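The Flivari quote came to 706 a month, and Napaporn read it aloud twice, once in her ordinary voice and once in the voice she kept for the gas bill.

"That's for one arm," said Jamshid Bakhtiari, who had hoped she wouldn't get to the second page before he had finished his tea. "The pair is on the next sheet."

"I've seen the next sheet, dear. I was working up to it."

They had the dining table covered by then, with the Stornel brochure under the fruit bowl and the Heydari one propped against the teapot, and Asta, who was thirteen and a half and a very large dog, asleep across both their feet. It was July and far too warm for it, but neither of them had the heart to shift her. 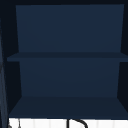 Money was the thing, of course, and it had been the thing since spring, when they first sat down to plan how the little catering kitchen might run with fewer hands in it. Napaporn Saengthong had a long memory for equipment that had seemed a good idea at the time, and she liked to bring it out on evenings like this one (the pasta extruder, the second freezer, the scales that spoke only Danish). Jamshid turned the tablet towards her, with the trial kitchen still up on it, the dark blue cupboard standing open above the sink and both its shelves bare. "I could fill that for you in an afternoon," she said, "and I don't cost 706 a month." Then she took off her glasses and asked him, more gently, what Stornel wanted for the lease over 28 months, and whether that was with the servicing or without.

"Without," he admitted. "Servicing is 87 a visit."

"And how many visits?"

"They say around 8."

"A year?"

"I was rather hoping you'd take it as altogether."

She laughed at that, which woke Asta, who looked at each of them in turn and went back to sleep with a sigh.

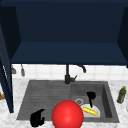 "What I'd want," Napaporn said, pulling the pad over and ruling a line down the middle of it, "is to hire one for the autumn and not sign for anything until we've had a Christmas out of it. If Heydari won't do us a short hire then Heydari can whistle."

"They might want a deposit."

"Then they can have a small one. Put the freezer money against it." She wrote that down and underlined it. "And ask about the floor. You never ask about the floor, Jamshid, and it was the floor that did for us with the big oven."

He said he would telephone at nine, and she said half past eight, before they'd all gone into their meetings, and was there any more in that pot?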